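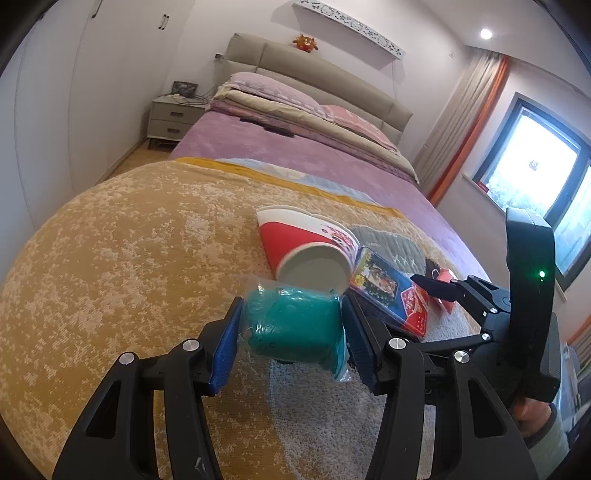
Household Textiles and Bedrooms: Arrangements for June

The Residential Services Office at Callorville wishes to remind all residents that the summer bedroom turnover will take place in June. The arrangements apply to every room in Skarnano House and in the Říha Wing, including rooms whose occupants are staying on into the following term. Residents are asked to read this item in full, as several points differ from last year.

Clearing the bed

The bed should be cleared first. In most rooms it has become the place where everything is put down at the end of the day, and small belongings are easily gathered up with the bedding and sent to the laundry by mistake. Last summer the laundry returned 44 separate items to this office, among them books, packs of cards, unopened snacks and one pair of spectacles. A number were never claimed.

Residents should therefore remove from the bed all of the following before any blanket is lifted:

Books, card sets and boxed games
Paper cups and other food or drink containers, whether or not they are empty
Packets of any kind, including sweets, tissues and toiletries
Loose pieces of cloth, patches and sewing work
Items still in their plastic wrapping

Paper cups deserve particular mention. A cup lying on its side among blankets is easily missed, and whatever remains in it will mark a pale fleece. Cups should go into the general waste bin in the corridor. They are not accepted in the paper recycling at either building.

Wrapped items

Soft goods in clear plastic should be kept in their wrapping if they have not been used. New cushion covers, throws and similar articles may be handed in unopened at the linen room, where they will be labelled with the room number and held until the resident asks for them. Please do not open a wrapped item in order to check the size. The linen room has a list of standard sizes and will advise.

Where the wrapping has already been opened, the item will be treated as used and will be laundered with the rest. Plastic wrapping should be flattened and placed in the sack provided on each landing.

Blankets and bedspreads

Blankets and bedspreads are to be folded separately. The practice of rolling a patterned blanket inside a fleece bedspread, although it saves space, has led to colour transfer in the wash and should be discontinued. Strong yellows, reds and dark blues are to be placed in the bag with the dark tie. Lavender, pale blue, cream and white are to be placed in the bag with the light tie. Where a blanket has both a strong colour and a pale printed section, it counts as a strong colour.

Residents are welcome to keep their own blankets in the room throughout the summer. In that case they should be folded and placed on the chair or in the wardrobe, so that the mattress can be turned. Anything left spread over a mattress at the time of the visit will be assumed to be for washing.

Fleece should be shaken out of the window before folding, weather permitting. It should not be shaken in the corridor.

Small patterned cloths

Patchwork pieces, table mats and small decorative cloths have caused some difficulty in the past, as they are often of mixed fibre and carry no washing label. The laundry is unable to accept them. Residents who took part in the winter sewing afternoons are asked to keep their pieces together in an envelope or a shallow box, marked with the room number. The Nulent Room will be open from 2 pm for anyone who would like to finish or press their work before the holidays – an iron and board are available there, and must not be taken upstairs.

Books and games

Books belonging to the house library should be returned to the trolley on the ground floor. Card sets and boxed games borrowed from the common room should be checked for missing pieces before they are returned. Incomplete sets may still be handed in, with a note of what is missing. Several have been made whole again in this way from odd pieces kept in the office drawer.

Storage

Each room is entitled to one storage crate, which may be collected from the linen room on request. The maximum weight for a packed crate is 40 pounds. Heavier crates will be left in the room and the resident asked to repack. Food should not be stored in crates, even if sealed. This includes sweets and tea.

Crates are to be labelled on the short side, not on the lid, as they are stacked two high in the basement and the lids cannot then be read.

Charges

There is no charge for the laundering of house linen. Residents' own blankets and bedspreads will be washed free of charge where they are handed in during June, and at the usual rate after that. The house spent 3000 on replacement bedding in the past year, a good part of it on items spoiled by stains or by washing with the wrong colours, and the office would be glad to see that sum reduced.

Unclaimed property

Articles found in the laundry will be kept in the office until the end of the summer. They may be collected between 9 am and noon on production of a room key. Food and open packets will be disposed of at once. Clothing, blankets and wrapped goods not collected by the end of that period will be passed to the household exchange shelf in the Říha Wing, from which any resident may take them.

Questions about these arrangements may be left in the book at the linen room hatch. Residents who need help with lifting or folding should write their room number on the sheet beside it, and a member of the domestic staff will call.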